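4.2 Equipment costs

The arm itself was the easy part to budget. The gripper fingers were quoted at $400 a pair, and our first plan allowed for one pair, a figure that reflects optimism more than experience. Pulling cables inside a desktop computer case is hard on fingers of any kind.

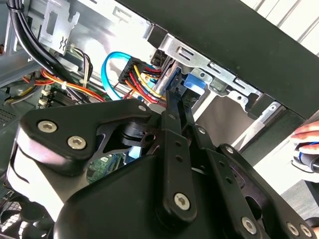
Figure 3. Gripper finger against the power wires at the drive bay.

We now set aside $3000 a year for spares, with fingers and screws on separate lines. Reinholz argued for a single line called "consumables," which the purchasing office returned with a question mark. The revised request went in again in March.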